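Call for participants: citizens' panel on emergency powers and the Castlow charter

Closing date for replies is the last day of the month. Please read the whole notice before you write in, as a good many people will decide it isn't for them, and we would sooner they decided now.

The Castlow Assembly wants to change section 16 of its charter. As it stands, the section lets the Assembly's presiding member take over any department for up to 31 days without a vote, and then do it again, and again, with no limit on the number of renewals. The draft amendment would put a limit on it. Or so the covering note claims. Several of us have read the draft twice and are still looking for the sentence that does it.

The Evangelista Forum for Public Law is putting together a panel of 16 residents to go through the draft line by line and write a public response. We don't represent the Assembly, we take no money from it, and we haven't been promised that anyone there will read what the panel produces. The Assembly office has said it will "welcome contributions". It said the same in March about the rules on closed sittings, received 65 written submissions, and passed the text with one comma moved.

So why bother? Mostly for the record. If a court is ever asked what people understood by this amendment when it was passed, there ought to be something on the shelf besides the Assembly's own press notices.

What the work involves

The panel will meet six times, in the evening, by video call. Each meeting lasts two hours. Before each one you will get a reading pack, and you will be expected to have read it. The packs are not short. The first has the present section 16, the draft, the two earlier drafts that were dropped, and a ruling from the Kordale appeal bench which everybody quotes and few seem to have finished.

Between meetings you may be asked to write a page or so on one clause. It needn't be polished. We have an editor for that, and she will not change your meaning without asking.

We do not want a response that everyone can sign because it says nothing. If the panel splits, the split will be printed, with names if the members agree to it. 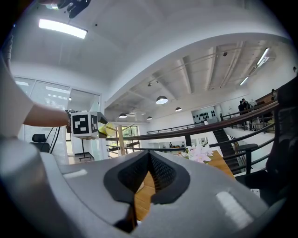

Do I need to have studied law?
Legal training is not required, and at least ten of the places are kept for people who have none.

Who can apply

Anyone aged 18 or over who lives in Castlow or Kordale, or who has lived in either for three of the last five years. You don't have to be on the voting roll. Sitting members of the Assembly and their paid staff can't take part, and neither can candidates for the next election. Former members may apply but should expect to be asked how they voted on section 16 the first time.

We would like to hear from people who think the amendment is a good idea. So far we have met very few, and a panel made up of the already annoyed would be easy to wave away. If you believe the presiding member needs these powers and ought to keep them, please apply, and bring your reasons.

Payment

Members get 100 a meeting, paid within two weeks, whether or not they said anything. Written pieces are not paid for separately. We know that is a weak point in the offer. The money comes from the Tarico Fund, which has no say over who is picked or what is written. The funding letter is on our website in full, and you are welcome to check that for yourself.

How places are filled

Applications are read by two people with the names taken off. Where there are more suitable applicants than places, we draw lots. The draw is held on a call that any applicant can join and watch. There is a reserve list, and last time we used most of it, so a place on it is worth having.

How to apply

Send us up to one page telling us where you live, what you do with your days, and what you think the present section 16 allows. Don't look up the answer first. We want to know how the section reads to someone coming to it cold, and we get suspicious when three applications use the same phrase as the Assembly's leaflet.

Please don't send a CV or references. Don't attach a petition. If you have a dispute of your own going on with a department, say so. It won't rule you out, but the other members should know about it.

Replies go to Ravindra Chaudhary, panel secretary, at the Forum's usual address, or through the contact form. He will confirm receipt within five days. Questions about the draft itself should be sent to the Assembly office, which is obliged to answer them, and we would be grateful for a copy of whatever you get back.

Notice issued June 2, 2020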